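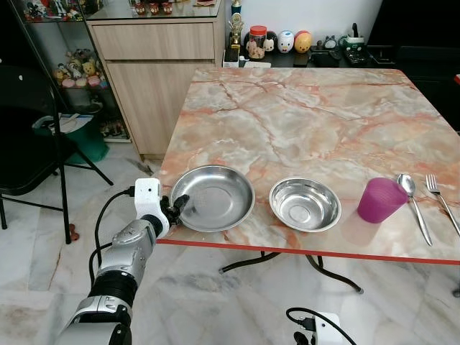
Hard water marks are the chalky white spots that stay on dishes after washing. In our town the water comes from limestone, and every kitchen has this problem. You will notice the marks first on stainless steel, such as a wide plate, a small deep bowl, a spoon and a fork, and then on coloured plastic like a magenta cup, where they make the surface look dull. I will explain the method I have used at home since I moved to Vernora.

What you need

White vinegar, the cheapest one
A basin big enough for your largest plate
Dish soap and a soft sponge
Two dry cotton towels

Step 1. Wash everything first in the usual way with soap. Vinegar does not remove grease, and under grease it cannot reach the minerals.

Step 2. Mix one part vinegar with three parts warm water in the basin. Put the steel pieces in so they are fully covered. Leave them for around 23 minutes. Once I left spoons overnight and they came out with grey patches, so please use a timer.

Step 3. Plastic cups need less time. I dip them for five minutes and rub inside with the sponge, going up and down if the cup has ribs. Do not use steel wool on plastic.

Step 4. Rinse under running water until the vinegar smell is gone.

Step 5. Dry at once with the first towel, then polish with the second. If you let the dishes dry by themselves, new spots will form from the rinse water and you must begin again.

Do not mix vinegar with bleach at any time. It makes a dangerous gas. Also keep vinegar away from marble and other natural stone counters, as the acid eats the polish.

My neighbour Domingo Tapia uses citric acid powder in place of vinegar, one spoonful to a litre. It works the same and has no smell, but I find it harder to buy here. I do the full soak once a month, and in December twice, when we have more guests.

Yurii Kushnir, 24 Nov 2022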